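Workshop notebook, May
3 min read

Glaze tests, continued. Started at 8 in the morning with the kiln still closed, so first I wrote the labels and cleaned the sieve. I write this down in more detail than usual, because Torquil will do the next firing and he was not here for the last two.

The question is still the same one. Our satin base, the one we call Lakine, goes shiny when the cooling is fast and goes dull and a little chalky when the cooling is slow. I want a surface between these two, which does not depend so much on how full the kiln is. Annag thinks the problem is in the recipe. I think most of it is in the cooling, but I did not prove this yet.

The batch for this round was 600 grams dry, mixed in the evening and left in water overnight. I sieved it two times. The first time there were hard small lumps, I believe from the old bag of whiting which stood open near the sink. Please use the new bag and close it with the clip. After the second sieving it was smooth, but a bit thick, so I added water by the spoon and I forgot to write how many spoons. Sorry.
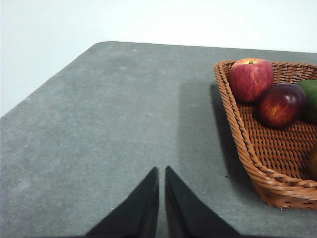 The dipping was the weak part. I counted in my head for each tile, and when I compare the edges now I see that I was counting faster at the end. The last tiles of the row have a thinner coat, and on one of them the clay body shows through near the hole. Next time I will put the clock on the shelf where I can read it with wet hands. Also the wax on the backs was too old and it did not keep the glaze away, so I had to scrape the backs with the metal rib, which took longer than the dipping.

Firing notes. Program as before until the top. Then I tried the hold that Gillespie proposed, on the way down and not at the peak. The tiles from kiln shelf 336 (old numbering, I know, we must change it) went in the middle, and the tiles with the Gourlay clay went low, close to the door. When I looked at the log afterward there was a small bump in the curve at 518 degrees, on the way up. I don't know what this is. It could be the relay again. It did no harm that I can see.

Results, first look only:
- Middle shelf: satin, even, quite pleasant to touch. The best we had until now.
- Low shelf: more shiny on the side which was facing the door. Small pinholes on two tiles.
- The Enumau stain came out darker than on the paper chart, more brown than gray. I like it, but it is not what we wanted.

The pinholes worry me more than the shine. They are all on the Gourlay clay, and that clay had a lower bisque than the others. Maybe the gas is still leaving the clay when the glaze is already closing. I would like to repeat with a higher bisque and change nothing else, also not the water.
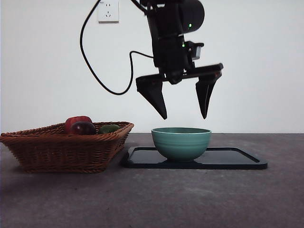 Gillespie MacKinnon read these pages at lunch and does not agree about the bisque. In his opinion the coat was simply too thick on the low tiles, and he would first thin the bucket and measure it with the small weighing cup before anyone touches the bisque program. He also wrote in the margin: "You changed the clay and the position at the same time, so which one is it?"

He is right about this last point, and I should have seen it. So the plan is different now. I will put both clays on both shelves, same coat, same bisque, with the hold on the way down kept as it is. If the pinholes stay with the Gourlay tiles in the middle of the kiln, then I go back to my idea.

To do before the next firing:
- weigh the bucket and write the number on the lid
- fresh wax
- ask Hammad if the door brick can be patched, the corner is loose
- order more cones, the box is almost finished

The tiles are in the tray under the window, in the order of the shelves. Please do not mix them, the numbers on the backs are hard to read where I scraped.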